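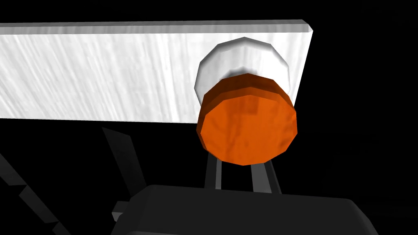
White on white, with a knob near the right end.

Arkuvari Cabinet and Trim Paint, White, One Quart
Sold by Wurkine Paint and Hardware

We held off on stocking this one for a long time. Every few years somebody brings out a cabinet paint that needs no sanding and no primer, dries overnight and wears like a factory finish. We have sold several of them. We have also taken several of them back, usually from people holding a kitchen drawer front with a bare patch the size of a thumb.

Arkuvari is better than most of those. It is a water-based enamel that levels well, doesn't smell much and cleans up with soap. We'd put it on our own cabinets, and Manuela Testa, who does the buying here, has put it on hers. She did not follow the directions on the can, and we suggest you don't either.

What the can says

No sanding. Sticks to anything. One-coat coverage. Ready to use in a day.

What we found

No sanding: we don't buy it. We brushed it straight onto an old varnished door and onto the same door scuffed with 220 grit. The scuffed half held up to a fingernail after a week. The other half came off in a strip. If your cabinets have ever had furniture polish on them, wash them with a degreaser first, let them dry, then sand. Twenty minutes a door, and it's dull work.

Sticks to anything: it sticks to primed wood, sound old paint and scuffed laminate. It did poorly on bare metal, and we wouldn't try it on vinyl-wrapped doors that are already peeling at the corners. Nothing you put on top will stop the wrap from letting go.

One-coat coverage: white over white, maybe. White over oak or cherry, forget it. Plan on 2 coats over primer, and if you can still see yellow or brown coming through after the first, that is tannin and more paint won't fix it. You need a stain-blocking primer, and you need it before you start.

Ready to use in a day: dry to the touch in a day, yes. Hard is another matter. Manuela painted hers in September and hung the doors that Saturday, and the ones she closed against each other stuck at the edges. Give it two weeks before you wipe it with anything wet, and put felt bumpers on every door.

Coverage

A quart covers more than 75 square feet on smooth, primed wood, going by our own brushing. The label claims a good deal higher. We assume whoever wrote the label was spraying very thin in a warm room. For a small kitchen with doors painted both sides, buy two quarts and bring back the one you don't open. We take back unopened, untinted cans with a receipt.

Finish

Satin only. There is a semi-gloss in the catalog, but we tried it and it shows every brush mark, so we don't carry it. The satin is a little shinier than other satins, closer to what some brands call pearl. Look at the sample board by the register before you commit – the chip on the can lid is printed ink and tells you nothing.

Tinting

We can tint it to light and medium colors. Dark colors need a different base, and we've had complaints about the dark base staying soft, so for navy or black we'd send you to the Fastberg oil-modified enamel. It smells worse and takes longer. It also gets hard.

Knobs and pulls

Take them off. People mask around them to save an evening and then end up with a ridge of paint at the base that chips the first time the knob gets tightened. If you are changing the hardware, fill and drill before you prime. New knobs that sit on fresh paint should be snugged by hand for the first couple of weeks. Crank them down early and they leave a ring.

Brushes and rollers

Don't use the foam roller that comes in the kit. It leaves bubbles. A decent angled synthetic brush and a short-nap roller will cost you more than the kit does and will still be around for the next job.

The Wyss topcoat

Customers ask if they need the Wyss clear coat over this. The Wyss rep says yes. We have no evidence that it helps on white, and on one of our samples it dried slightly yellow. Skip it, unless you're painting a tabletop, in which case this is probably the wrong paint anyway.

Cabinet bundle

The bundle is $198 and includes paint, stain-blocking primer, degreaser, sandpaper, a brush and a roller frame with covers. Check your garage before you buy it. If you already own a good brush and a roller frame, the separate items come out cheaper.

Storage

Keep from freezing. Paint that has frozen looks like cottage cheese and can't be stirred back. We don't ship this item in winter. Pick up at the counter.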